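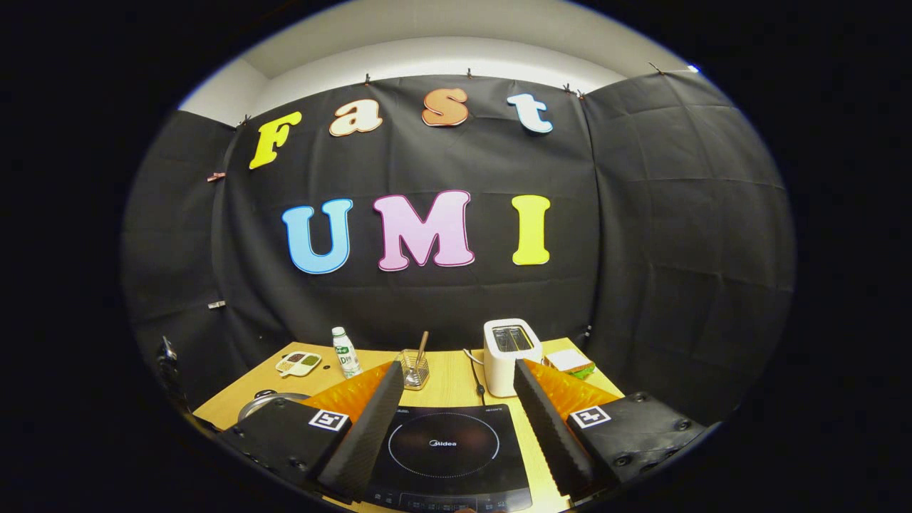 About Us: Who We Are at Plirno

Hi, I'm Cúc Tô, and I run the day shift at Plirno. We cook and pack lunches for offices around Gotilby, and since March part of our day goes into teaching machines the dull bits of kitchen work. Lifting a lid, moving a bottle, reaching past a toaster — you'd be surprised how much of a shift is just that!

I used to prep 244 lunches before noon and go home with sore wrists. Now a good share of the repeat work is headed for the arms on our Surkedex line, and my crew spends more time tasting, fixing recipes and talking to customers (my favorite part). Tùng Doãn moved over from dishwashing to teaching, and he's the one who shows new people how to hold the gripper and take it slow around the cooktop.

Did we worry about our jobs? Sure we did. I asked for it in writing that hours would stay the same, and they have. Five of us picked up a pay raise along with the new training.

It's still a kitchen, though. Somebody has to know when the broth needs salt, and that's usually Tùng — he's almost always right.

Want to work with us or order lunch? Stop by the front counter at the Lâm building and ask for me.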